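Kitchen bench update: teaching the arm to handle bread

The Rania bench has moved on from blocks and cups. Since August we have been recording food handling by remote control, and the first task on the list is taking bun pieces out of a container one at a time.

The setup is simple. The operator sits at the Lomel station and moves a hand controller, and the arm follows. Squeezing the trigger closes the fingers. Every run is saved with the wrist camera view, the arm positions and the finger opening, and a run ends when the operator presses the foot switch. We now have 914 saved runs on this task. Of those, 66 were thrown out on review, mostly for long pauses in the middle of a reach.

Bread is harder to demonstrate than we expected. A bun gives under pressure, so the operator has to stop closing the fingers well before a beginner would. There is no force feedback on the current controller, and people learn the right amount by watching the crust. New operators get a practice session of 39 runs that are not kept. By the end of it most of them have stopped squashing things.

Placement matters too. Early on we laid every piece flat, and the trained policy did fine until something was on its edge. We now change the layout between runs, with halves standing up, leaning on each other or pushed into a corner.
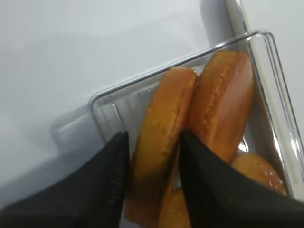
The approach we ask for is slow and from above, with the fingers open wide until the tips are past the top of the piece. If the first grasp is bad, open up, back off and try again in the same run. We keep those. A policy that has only seen clean grasps does not know what to do after a miss.

Clear containers stay in for now. The wrist camera picks up a lot of shine from the walls, and the Collet group has asked for more runs under different lighting. They will get a batch from each of the seven light settings on the Flultitz rig.

Anyone who wants operator time should sign up on the bench sheet. Morning slots go first, and the afternoon ones are usually open.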